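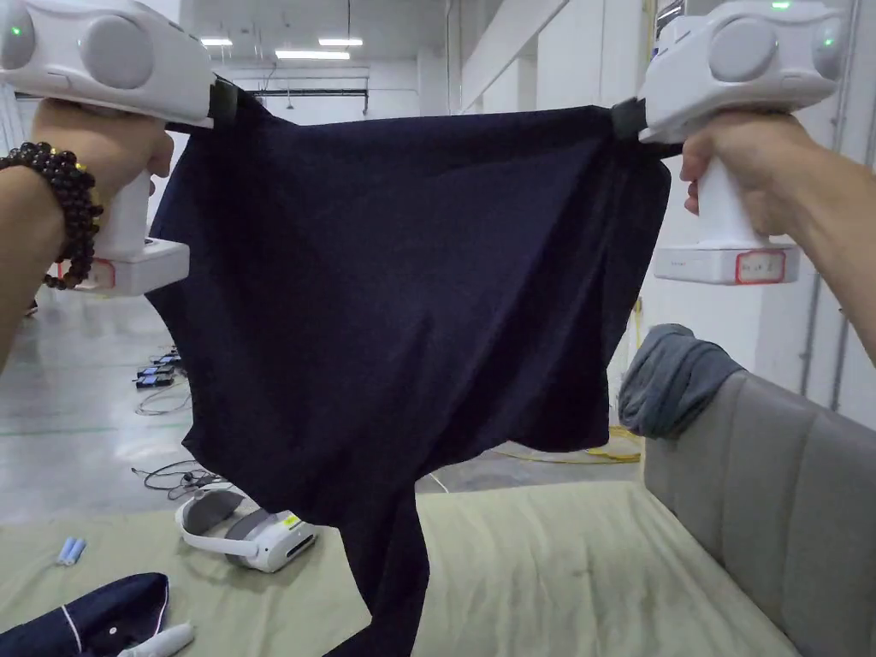

Ticket 1745: Navy garments coming off the folding table creased and uneven

4 min read

Opened by: Anneliese Lammers
Area: folding table, green cloth
Status: closed, one item carried over
Date: December 2018

Problem as reported

The large navy pieces will not fold to the same size twice. When one is held up by its upper corners the top edge pulls nearly straight, but the middle keeps soft vertical creases and the lower part narrows and twists into a long tail. If it goes down on the table like that, the twist ends up inside the fold and the finished piece has a lump on one side. The Maritz order has 459 pieces in it and the first stack leaned badly enough that it had to be taken apart.

Other colors in the same order are fine. The gray ones were folded the same morning on the same table with no complaints.

Entry 1, Lammers

Checked the fold card first. The card says lift by the upper corners, lower, smooth, fold in thirds. It does not say what to do with the bottom of the garment before lowering, and people have been doing it different ways. Some let it drop in a heap and pull it out flat afterward. Pulling it out afterward drags the table cloth along with it.

Entry 2, Lammers

Tried five navy pieces straight out of the bin. Four twisted in the lower part. Tried five more that had been lying flat on the shelf overnight. One twisted, and only slightly. Same table, same fold.

Looked at the bin. Navy is at the bottom and the rest of the order is on top of it, so those pieces have been pressed into a rope shape. The gray ones were on top.

Entry 3, Lammers

Asked Hofstetter whether the navy fabric is different from the rest. Reply came back the same afternoon: same cloth weight, same finish, different dye lot. They suggested a steamer. We have the Nikard steamer but the hose is split near the handle (ticket 1168, still open), so that was not an option.

Entry 4, Lammers

Worked out a sequence that gets the twist out before the garment touches the table. Tested on 20 pieces from the bin.

1. Take the piece out of the bin by the middle and lay it over the back of the chair. Do not pull it out by one corner.
2. Find both upper corners and lift. Keep the hands far enough apart that the top edge is nearly taut. Do not stretch it past that.
3. Raise it until most of the cloth is hanging clear. These are long, so the end may still touch the table.
4. Look at the bottom. If it has narrowed into a tail, give the whole piece one slow shake forward and back. Two if needed.
5. If the tail is still there, lay the piece down, turn the bottom out by hand, and lift again.
6. Lower the bottom edge onto the far side of the table first, then bring the top edge toward you.
7. Smooth from the center to the sides with a flat hand. Fold in thirds.

Result: 17 folded to the card size on the first try. Three needed step 5. No lumps.

Entry 5, Lammers

Second problem found while testing. There is not enough clear table for step 6. The left side collects things, and a long piece coming down lands on top of whatever is there. Twice I smoothed a sleeve over something hard and had to lift again. Keep loose batteries and other small items off the folding side while a piece is up. Finished pieces should go to the shelf and not stay in the near left corner, where the next one drags over them.

The table cloth also creeps toward the front edge during smoothing. Four Boka clips ordered, part 2327, one for each corner.

Entry 6, Lammers

Emptied the navy bin onto the shelves, flat, no more than ten high. Rewrote the fold card with the steps above and taped it to the wall at the end of the table. The old card is in the drawer.

The pieces with white piping have their own note. Fold so the piping is on the outside and runs along one edge, otherwise it leaves a ridge through the layers.

Resolution

Cause: garments compressed at the bottom of a deep bin, and no step on the card for clearing the twist before lowering.
Fix: flat storage for navy, new fold card, left side of the table kept clear.
Carried over: clips not delivered yet. Until they come, pull the cloth straight after every few pieces.

Reopen this ticket if the lump comes back on pieces that were stored flat.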